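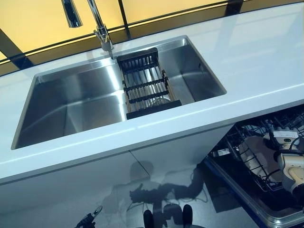
The sink end of the bench.

February, just after 6 am

Couldn't sleep, too wound up in the best way! The council voted last night and the footpath trading fee is gone for every small shop on Irneck Street. Gone completely, for 2 years, and then they have to bring it back to a public meeting before they can charge it again. I sat in the gallery with my hands jammed under my knees so I wouldn't clap too early.

We had 158 signatures in the end. I'd been hoping for 100 when we started, and that felt cheeky. Efraín Ospina spoke for us and he was wonderful, no notes, just told them what it costs to put two tables and a sandwich board outside a shoe repair place, and what he takes home in a slow week. One of the councillors asked him whether the tables bring in any trade and he said, "Come and sit at one." Big laugh. I think that was the moment it tipped our way, though the vote was closer than I'd have liked.

Eight of us walked down to Lozano's afterwards and took over the back corner. The woman from Drester Books cried a bit (she'd been putting off renewing her lease until she knew) and then she bought everyone chips. I rang Mum from the footpath and she could hardly hear me over the racket.

It won't fix everything, I know that. The rates notice is still sitting on the fridge, the parking on the Osine side is still hopeless, and there are three empty windows between the chemist and the bank. But somebody listened! We asked for a sensible thing, we showed them our figures, and they went and did it. I've lived here most of my life and I can't remember the last time that happened.

Things to do today: write to the councillors who voted yes, and the ones who didn't as well, politely. Get the folding chairs out of the shed and see if the green ones will come up with a scrub. Ask Efraín if he'd think about running in the next election. He'll say no. I'm going to ask him anyway, over a coffee, at a table on the footpath.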